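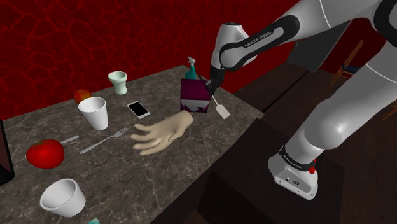
阅读时间:8分钟

Anel、Nandi,你们好!

先说声抱歉,这份报告比约好的晚了几天。上半年事情挤在一起,我又是那种不把数字核完就睡不着的人,所以拖到现在。按老规矩,我还是用大白话写,表格放在附件里,有看不明白的地方直接打电话骂我就行(晚上九点以后也接)。

从大家最关心的说起吧。“从零开张”这个项目,就是你们出钱、我们教普通人在网上做点小生意的那个,到七月为止一共有1393个人注册。去年这时候我还在为招不满一个班发愁,Weronika 天天在群里转发海报,转得她表妹都把她屏蔽了。现在倒好,有人半夜给我发邮件问下一期什么时候开。注册的人里,真正把六节基础课上完的是976个。我知道你们会盯着中间这个差额看,我自己也盯了很久,后面会讲。

基础课的内容这次改得挺多。老版本第一节就讲建站,什么域名、主机、模板,一口气讲一个半小时,听的人脸都绿了。我自己当年就是这么学的,在网吧里对着一本缺了封面的教程硬啃,所以总觉得别人也该这么学,这个想法真的害人。现在第一节课完全不碰电脑,只让大家写下来:我会什么,谁愿意为它付钱,我一周能拿出几个小时。有位在 Brinden 开面包车送货的大哥,写了半天只写出“会认路”三个字,后来他做了一个给搬家新住户看的本地指南,专门讲哪条街几点能停车、哪家五金店周末开门。上个月他收到了第一笔广告费,数目很小,够他加半箱油,他截图发到群里,下面一长串鼓掌的!

第二个改动是写作练习。原先我们要求每人每周写一篇长文章,交上来的东西一半是抄的,剩下一半看得出写的人很痛苦。Ngân Hoàng 接手以后改成每周写三封短邮件,写给一个具体的人,可以是姨妈,可以是以前的同事。她批改得特别细,连标点都圈出来,有学员跟我告状说她比中学老师还凶。凶归凶,她那个组的完课率是全项目最高的,所以我决定下半年各组都照她的办法来。

再说不太好看的部分。

没上完课的那批人,Joris 带着两个助教一个个打了电话。原因五花八门:换了班次、孩子生病、手机坏了、觉得太慢。不过有一条反复出现,就是第三节课的收款设置。很多学员没有合适的银行账户,或者有账户但不敢往网上填,卡在那一步就再也没回来。这是我的疏忽,设计课程的时候我默认人人都有,根本没想过要单独讲。从下一期开始,收款会拆成单独一节线下课,在 Rullis 图书馆二楼那间小教室上,带着证件来,助教坐旁边陪着一步一步弄完。图书馆已经答应把傍晚六点到八点的时间留给我们,不收场地费,只要求我们走的时候把椅子摆回去。

还有平台的事。你们批的那套 Teixeira 课程系统,买的时候演示得漂漂亮亮,用起来三天两头登不进去。春天有一次整整一个晚上打不开,那天正好是直播答疑,我只好临时拉了个群语音,一边说一边听见有人家里炒菜。我们跟对方的客服来来回回写了很多邮件,后来他们换了一个负责人,情况好了不少,七月没有再出大问题。合同到年底,我的意见是先不续,把课件搬到便宜些的地方去。Weronika 不太同意,她觉得搬一次家要掉一批学员。我们俩还没吵出结果,等有了方案再单独发给你们批。

钱的部分简单说。上半年预算基本按计划走,助教补贴多花了一点,差旅少花了不少,两边差不多抵掉了。小额启动金这一项发出去2295欧元,分给了提出申请并且通过审核的学员,单笔最高90欧元,用途写得很死:买域名、交第一年的主机费、或者买一支像样的麦克风。有人问能不能拿来买广告,我没同意。刚起步就往广告里扔钱,我自己摔过这个跟头,摔得挺疼的,那年冬天连暖气都舍不得开。所有发票都扫描好了,在附件二里,Nandi 你上次提醒要按月份排,这次排了。

导师这边也有点新消息。Beritz 那边的小商户联合会愿意派人来当导师,每人每月带两个学员,聊一小时。我去跟他们吃了顿午饭,原以为会是一群穿西装的,结果来了一个修自行车的、一个卖干花的,还有一位做了十几年翻译的女士,讲起怎么催客户付款头头是道,我当场记了两页笔记。第一批配对已经做好了,夏天过完开始。说实话我也不知道效果会怎样,年纪差得大的那几对我有点担心,先跑两个月看看。

下半年我打算做的事情不多。收款课先落地;三封邮件的练习铺到所有组;给已经结课的人办一个每月一次的晚间聚会,让他们互相看看网站、提提意见。聚会是学员自己提出来的,我只负责订地方和买饼干。另外有人建议我们开一门短视频课,呼声还挺高,可我和 Joris 都不太懂,硬教肯定露馅。要是你们认识靠谱的老师,麻烦介绍一下,课酬按现在的标准给。

有两件事需要你们点头。一是把差旅里没用完的钱挪到助教补贴里,收款课是一对一陪着做,人手肯定要加。二是中期访谈能不能从线上改到现场?学员对着摄像头都拘束得很,坐下来喝杯咖啡话就多了。你们哪位有空,也欢迎过来坐坐,傍晚那个班最热闹。

附件一是分组的完课情况,附件二是票据,附件三是学员写的一些话,征得了他们同意,名字都去掉了。第三份建议你们慢慢看,里面有一位妈妈写她第一次给自己的小店起名字的那段,我看了好几遍。

Anel,上次你问的那本记账模板我找到了,明天上午发你。

最后更新:七月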